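How to check a success rate before you believe it

Updated April 2022

Most of the numbers quoted for tabletop manipulation policies are a single percentage with a task name next to it. "Fruit to plate, 90 percent." I have read a lot of these, and I have produced a few myself that I would not repeat today. What follows is the procedure I use now when somebody hands me a checkpoint and a number, or when I am about to hand one to somebody else. It takes most of two days on a two-arm cell. You can do it faster, but you will learn less.

What you need

A policy you can run without its author in the room. A cell as close as you can get to the one the training demonstrations came from. A list of start positions written down before you run anything. A way to save every rollout, including the ones you would like to forget.

Step 1. Write the success rule first

Write one sentence that says what counts. For a pick-and-place task mine reads: "The object is on the plate, the gripper is open and clear, and nothing that was on the plate has left it, all within 40 seconds of the start command." Then give the sentence to a person who has never seen the task and have them score ten old videos. If they disagree with you on more than one, your sentence is bad. Fix it and try again.

The last clause matters more than it looks. When I rescored the Killetti baseline with it included, a good share of the wins turned into losses. The arm was placing the new item by shoving an old one off. Under the original rule, that was a success every time.

Step 2. Fix the start positions

Do not let the operator put objects down by hand wherever feels right. Operators are kind to robots. After an hour they drift toward the spots where the policy works, and they will swear to you they didn't. I certainly did.

Generate the positions from a script, print them, and use a paper template or a projector to place things. I use 216 start configurations for a full check. They should include positions near the edges of the reachable area and positions where either arm could plausibly take the job. That second group is where two-arm policies tend to fall apart.
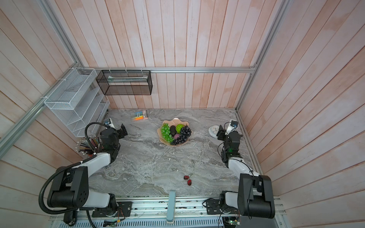

Keep the background clutter in place while you do this. A clean table is an easier problem, and a policy trained with stationery and office junk at the back may be using that junk as a landmark. You want to find out, so leave everything where it was for the first pass and save the moving for Step 4.

Step 3. Run blind, and run both

Never test a new policy alone. Load the old one too, shuffle the order by script, and hide from the scorer which one is running. Yes, this doubles the robot time. Without it you are comparing today's lighting, today's camera mount and today's gripper pads against whatever they were in September.

The Bellis policy was reported as a large improvement over Killetti. Run interleaved, most of the gap went away. I don't think anyone cheated. The wrist cameras had been reseated between the two evaluations, and the older number was taken with one of them slightly off.

Step 4. Break one thing at a time

Now change the scene and see what happens to the score:

Move the background items, leaving the target where it was.
Turn the plate.
Swap the target for one of similar size and a different color.
Cover one wrist camera.

The camera test is the one people skip. If covering a wrist camera makes no difference, the policy isn't using it, and any paragraph crediting "rich wrist views" should come out of the write-up. If moving the clutter kills the score, you have a policy that memorized a table.

Step 5. Count the demonstrations honestly

Roughly 900 demonstrations went into Bellis. Before you quote a figure like that, ask how many were thrown away, who decided, and whether any were recorded from the same start positions you are now testing on. At Likthorpe we found overlap and had to redo our own list.

Step 6. Report it

Give the raw counts, the success rule word for word, the interval, and the number of times a human stepped in. Sort the failures by type: missed grasp, dropped in transit, arms in each other's way, timed out. Post the failure videos next to the good ones.

If you restarted a rollout for any reason, say so. We allow 2 restarts per session, only for hardware faults, and both get logged. The draft Dronus protocol lets the operator restart at discretion, and I would not trust a number that came out of it until that line is changed.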